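Etberg opens its Flenville workshop to the neighbours

Flenville, 17 Oct 2026 - We threw open the doors of our Flenville workshop this week, and over 368 of you came through them! I'm Songül Gündoğdu, I run the handling team at Etberg, and I've still got biscuit crumbs in my keyboard.

Visitors went round in groups of 20, starting with the parts store and finishing at the two demonstration benches, where Berkay Tatlı and Gadisa Fikre had our Coşkun arms picking up whatever we'd put in the toy box that morning. Soft things are harder for a gripper than you'd think - they squash, they flop, and they never sit the same way twice - so that's what we spend most of our time on at the moment.

The children picked the order, the grown-ups asked about wages and noise, and one gentleman wanted to know if it could do his ironing (not yet, sorry!).
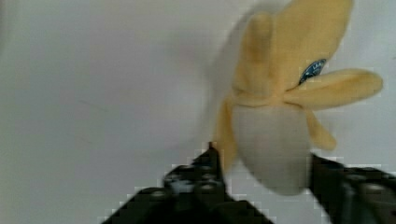

A plush banana, peel and all, held in the gripper at our open day.

Our next open day is in April and places are free, but please book as the car park is tiny. Schools can ask for a morning visit of their own.

Press contact: Fidelina Ñahui, Etberg, Flenville, extension 2475. Interviews with me or Berkay can be arranged through her.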